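Soltell Extends Bin-Picking Data Program Through October

The Soltell automation laboratory has extended its bin-picking data program to the end of October. The program gathers recorded examples of a robot arm reaching into a bin and picking up single objects. These examples are used to train the grasping model that the laboratory is developing with its partner, Gremetti.

Each example consists of one attempt. The record holds the camera view before the arm moves, the position and angle chosen for the grasp, and a mark showing whether the object was lifted clear of the bin. Failed attempts are kept in full. During the first stage of the program, many of them were discarded before training, and the resulting model proved too confident with objects lying close to a bin wall.

The object set now stands at 133 household and workshop items, of which 40 were added this term. Soft and uneven items were given priority, as the earlier set leaned heavily toward boxes and bottles. Objects are placed in the bin by hand, and the arrangement is changed after every 80 attempts. Staff are reminded to enter the arrangement code in the session log before the first attempt, as records without a code cannot be matched to their object list.

Review of the records is carried out by the Vutska group, which checks the outcome marks against the camera views. Disputed marks are returned to the laboratory each Wednesday. Three reviewers must agree before a corrected mark is entered.

A portion of the object set has been held back and will not be used in training. It will serve as the test set when the model is moved to the second work cell at the Rojanasak building. Staff working in both locations should keep the held-back items in their labeled storage and should not use them for demonstrations or setup checks.

Departments wishing to suggest objects for the next round may leave them at the laboratory desk with a completed item form. Items should be clean, dry and free of sharp edges.

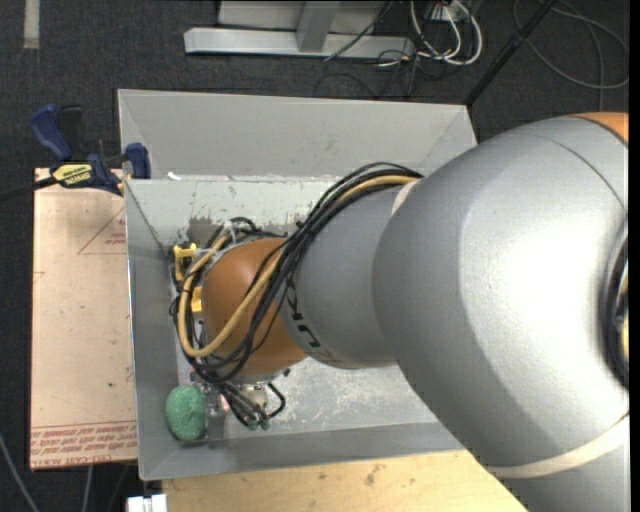
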